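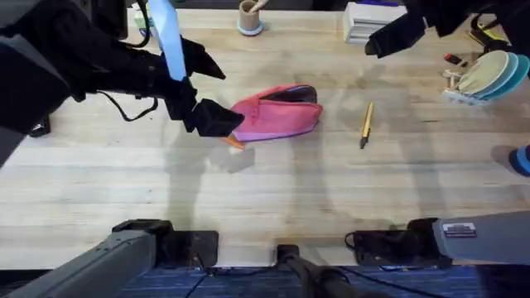

Wundivley 2.0: a second look at the planner

The new Wundivley release went onto the two-arm bench at Purncombe this month, and I was asked to write it up because I had complained the loudest about the old one. The task is the pencil case. One arm holds the pouch, the other fetches the pencil, and somewhere in between the software has to decide which arm moves first.

The release notes say the planner now "reasons jointly over both arms." I have read the code. There is a queue, and there is a lock on the middle of the table. Whichever arm asks for the middle first gets it, and the other one waits above its own side until the lock comes free. I have nothing against locks. I would just like the notes to say lock.

Kai Ehlers ran the comparison against the old planner, and the headline number you have probably seen in chat is 3,009 planning calls without a collision between the arms. Fine. But 1,261 of those calls ended in a plan where one arm stays parked for the whole motion. Two arms that never share space will not hit each other, and we did not need a new release to find that out. Kai agrees that the parked plans should be reported separately and has changed the script, so the next table will have them in their own column.

Perception is where I changed my mind a little. The old pipeline took the overhead view as the truth and used the wrist cameras as a tiebreaker. The new one weights each view by how much of the object it can see and how sharp the edges are. A good idea on paper. In practice the wrist view gets worse at the moment you want it most, when the gripper is close and the arm is still moving.
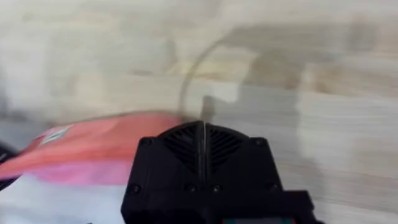
Motion blur takes the grain of the table first and then the edge of the fabric, while the gripper housing stays crisp because it travels with the camera. The sharpness score was being computed over the whole image. So a blurred pouch next to a nice sharp row of vent slats came out as a confident view, and the estimator believed it. Volker Sauerland found this by plotting the score with the housing masked out and watching it fall through the floor. The mask is now in the main branch. If you branched before that went in, please merge before you send me any more grasp plots.

I am still not convinced by the pouch model itself. It fits a box to something that is not a box, and a soft case changes shape when a finger pushes on it. Volker's view is that the box only has to be good enough to choose a grasp side. Mine is that it also feeds the collision check, where a box that is too small will be wrong in the expensive direction. We have agreed to pad it for now, which makes both of us unhappy.

The shadow question is also open. With the lamps as they are, each arm throws a soft shadow over the wood, and the segmentation sometimes treats the edge of it as an object. The Fanen filter is supposed to handle this. It was tuned on recordings from the Tiedemann bench, where the tabletop is dark, and I would like somebody to try it on pale wood before we write that it "generalizes."

Tooling got better, and I will say so plainly. Replay now keeps the camera streams and joint states on one clock, and you can scrub backward without the viewer crashing. Startup dropped to 19 seconds. The log browser still sorts runs by name instead of time.

Open tickets before the February release: separate column for parked plans (Kai), padding as a parameter (Volker), shadow test on pale wood (no owner yet), wording of the release notes (me).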